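Print this message
E-mail this message to a friend

From: Benedikt Lenz
To: arm-teaching list
Subject: Re: [arm-teaching] leader arms vs. pushing the thing around by hand

Pacita Lumanlan wrote:

> We have two arms on loan until January and I'm supposed to decide how we
> record demonstrations. Half my group wants to grab the arm and drag it
> through the motion. The other half wants a leader arm in one hand and the
> real one following. I've read the Forel docs, which recommend both, on
> different pages. The task is picking things up off the floor and setting
> them down somewhere else, and the things are tall and tippy. We recorded
> up to 50 runs in an afternoon by dragging and the policy learned to
> hesitate beautifully. Before I order anything, what do people who do this
> with awkward objects use? Also, do you keep the bad runs?
>
> Pacita

Pacita,

I have strong opinions on this, most of them acquired by doing it wrong at Bukow for a year and then doing it wrong more expensively at Navarrete.

Dragging is lovely for the first ten minutes. You feel the weight of the arm, you put the fingers exactly where you want them, and you go home thinking you have a gift. Then you look at the wrist video and find your own forearm in most of it. The policy will learn your forearm. Ours was very fond of mine, and when I wasn't there it would wait for me at the spot where I usually leaned in. I suspect your beautiful hesitation is something of the kind. Check whether it happens at the same point in every run.

So, leader arm. You stand back, the follower does the touching, and what the camera sees while you're teaching is what it will see later when you're at lunch. You lose the feel, and that hurts for a week or so. The cure is to drive from the wrist view with your back to the robot. People hate this. Make them do it anyway, because if you drive by looking over the robot's shoulder you are using information the policy won't get, and you'll pay for it in runs that look brilliant and teach nothing.

Our current stubborn object is a little desktop stand with a clip on top and a long cream-colored tube lying in the clip. All the mass you'd care about is up high, the part you can sensibly hold is a thin rod, and the whole business sits on a marble-patterned surface that does depth estimation no favors.
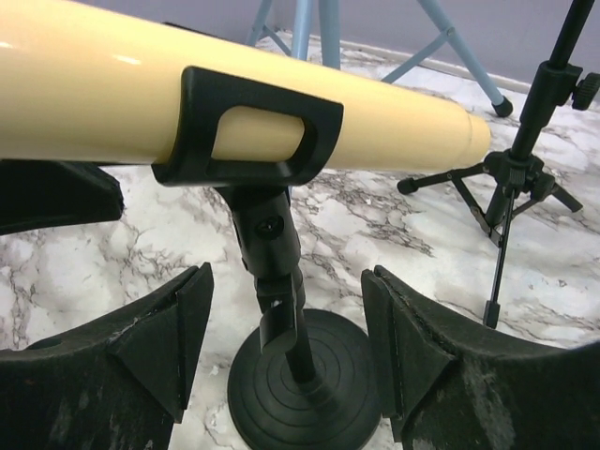 The first thing I'd settle is where the approach begins. We let everybody start from wherever the arm happened to be, on the theory that variety is good for you. Variety is good for you, but ours was the variety of five people being impatient in different directions. Now the operator brings the follower to a loose box of starting poses, opens the fingers all the way, and only then presses record. Opening wide sounds too dull to mention. It's the single change that did most for us, since a half-open gripper at the start means the operator spends the approach fiddling with the trigger, and the policy dutifully learns to fiddle.

Second, slow down near contact and nowhere else. New drivers creep the whole way in like burglars and then snap the fingers shut. You want it the other way around: cross the open space at a normal pace, take your time over the last bit, close gently, and hold still for a beat before lifting. The beat matters. Without it there's nothing in the data that says "now I have it," and you get an arm that lifts on faith.
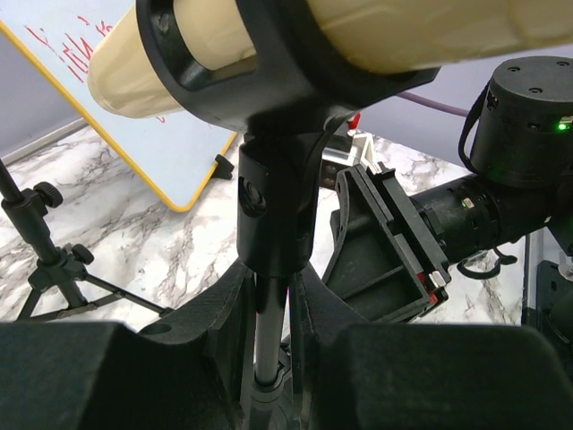 Third, decide what counts as a grasp before anyone drives, and write it on something. We argued about this for two meetings. Benign neglect would have us pinching whatever the fingers met first, clip, tube, swivel, all of it, with every operator sure that theirs was the natural choice. The rule is now the pole, below the swivel joint, with one finger on each side and the pole in the gap between them. Anyone who goes for the tube starts over. The tube is large and shiny and sits right in the middle of your view, so everyone goes for it once. A second rule followed from the first: leave the background clutter alone. Tripods, cables, the other arm, let it all stand there. We tidied once, trained on tidy, and got a robot that could work only in a monastery.

As for numbers, our set for this family of objects stands at 2,023 runs, and I would trade a good chunk of the early ones for an afternoon with a careful driver. If you have two people who drive well, use two people. A third who drives badly will not average out.

On hardware, the Forel leader is fine if you tighten the wrist joint every morning. The Bristirstead one is nicer in the hand and has a trigger spring designed by someone who has never had a tired finger. Borrow both before you buy either. 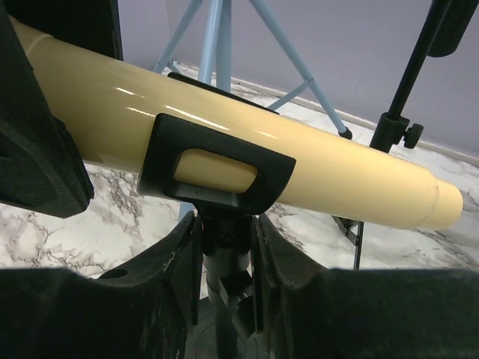 Do you keep the bad runs?

We keep them and label them, but only the ones where the driver recovered go into training. A slip followed by a calm second try is worth having. A slip followed by the driver swearing and yanking the leader arm goes in a separate folder, which is popular at parties.

One practical note on resets. Whoever puts the object back should not be the person driving. Drivers put it back where they'd like to find it, and after 3 hours of that your object lives in one spot and so does your policy.

Send me a couple of your dragged runs if you want a second pair of eyes. Raw wrist video is best, forearm included.

Benedikt

Print this message
E-mail this message to a friend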